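# Ellero H2 Hand-Held Gripper Pair

Two-handed demonstration kit for recording manipulation tasks without a robot present. Supplied by Fundeo.

The Ellero H2 is a matched pair of hand-held parallel grippers, each with its own camera and pose tracking. The operator carries out the task with one gripper in each hand. The recordings are then converted to joint or end-effector trajectories for the target arm. The same finger geometry is available as a robot-side tool (H2-R), so contact points recorded by hand carry over to the arm without rescaling.

## Intended use

- Pick and place of light household and retail items
- Sorting into trays, boxes and lids
- Two-handed tasks in which one gripper holds or steadies and the other moves
- Collection in homes, shops and workshops where an arm can't be installed

The H2 isn't rated for liquids, food contact or loads above the figure in the table below. For tasks that need force feedback to the operator, use a leader-follower setup.

## Fingers and pads

Each finger is an open black frame with triangular cutouts, carried on a linkage that keeps the two pad faces parallel through the full stroke. The pads are blue, replaceable, and held by a press fit. They deform enough to close on rounded or uneven parts, and they return to shape once released.

Small irregular objects are the hardest class for a parallel gripper. Jewelry is a useful test set: beaded bracelets sag and change outline when lifted, thin bangles roll, and watch straps spring open. We recommend recording such items one at a time, with the tray in a fixed position for the first part of the session and moved between episodes after that.

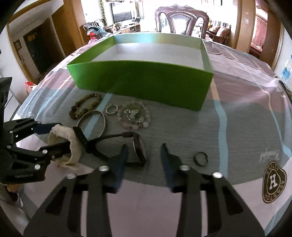

Pad wear shows up first as a polished strip along the lower edge. Replace both pads of a gripper together. Mixing a new pad with a worn one shifts the closing point off center, and the shift will appear in the recorded gripper width.

## Specifications

| Item | Value |
|---|---|
| Grippers per kit | 2 (left and right) |
| Maximum opening | 78 mm |
| Rated payload, per gripper | 1000 g |
| Battery life | up to 4 hours |
| Pad hardness | 29 Shore A |
| Pad service life | 4000 closing cycles |
| Camera | Wide-angle, one per gripper |
| Pose tracking | Visual-inertial, on board |
| Storage | Removable card, one per gripper |
| Charging | USB-C |

Payload is measured with a dry, flat-sided block held at the center of the pads. Derate by half for items gripped at the fingertips.

## Recording a task

1. Charge both grippers and insert formatted cards.
2. Switch on the left gripper, then the right. Wait for both status lights to turn steady.
3. Hold the grippers with the fingers facing each other and press the sync button on the left unit. The clocks are aligned at this point.
4. Close and open each gripper fully, twice. The software uses this to set zero width and full width.
5. Make one slow pass over the work area before touching anything. The tracker builds its map during this pass.
6. Perform the task. Press the trigger button once to start an episode and once to end it.
7. If an item is dropped, finish the episode and mark it with a double press. Don't delete it on the device.

Keep episodes short. Moving one item from the table to the tray is a complete episode; clearing the whole table is a sequence and should be recorded as one only if the target policy needs it. Operators new to the kit tend to move faster than the arm can follow. The import tool flags any segment above the speed limit set for the target arm.

Vary the approach direction and the order of items between episodes. Leave the surrounding room as it is. Background furniture gives the tracker features to hold on to, and policies trained only against a bare wall transfer poorly. 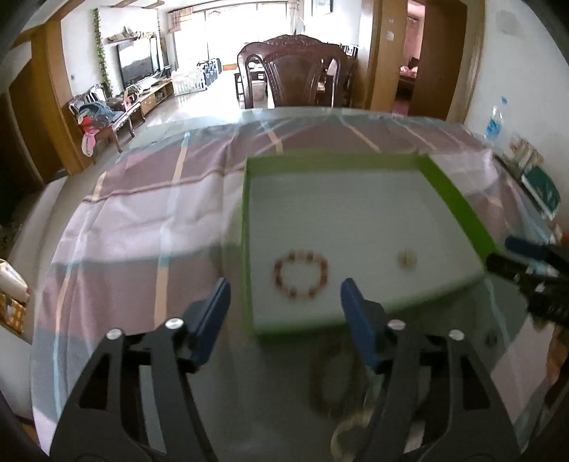 Glossy table coverings and strong window light are both within the operating range, with two conditions. Exposure should be locked at the start of the session, from the position where most of the work takes place. On reflective surfaces the mapping pass should be repeated from the opposite side of the table. If the tracking score in the session report drops below the "fair" band, repeat step 5 and continue; earlier episodes remain valid.

## Setting one gripper down

Some tasks need only one hand. Leave the second gripper switched on and resting on its side, clear of the items. Its stream can be excluded at import. Switching it off in mid-session breaks the clock alignment, and step 3 has to be repeated.

## Software

Session files open in Testness Import (version 3 or later), which handles clock alignment, width calibration, speed checks and export. Export formats are listed in the import manual. Arm profiles are included for the Dumitrescu D6 and D7; other arms can be added by supplying a URDF file and joint limits.

## In the kit

- H2 grippers, left and right
- Four spare pads
- Two storage cards
- Charging cable, dual
- Pad removal tool
- Hard case with cut foam

The H2-R robot-side tool, wrist straps and pad packs are ordered separately.

## Maintenance

Wipe the pads with a damp, lint-free cloth after each session. Don't use alcohol on them. Check the linkage screws for play every month and tighten with the 2.5 mm key; don't apply thread lock. The camera window can be cleaned with lens tissue. Recalibrate width after any pad change.

## Orders and support

Kits built from December onward use the revised battery door. Earlier kits can be fitted with it on request. For quotes, arm compatibility questions and loan units, contact Aicha Saber, applications desk, Fundeo. Please give the arm model, controller version and a short account of the task.

Page revised 4th February.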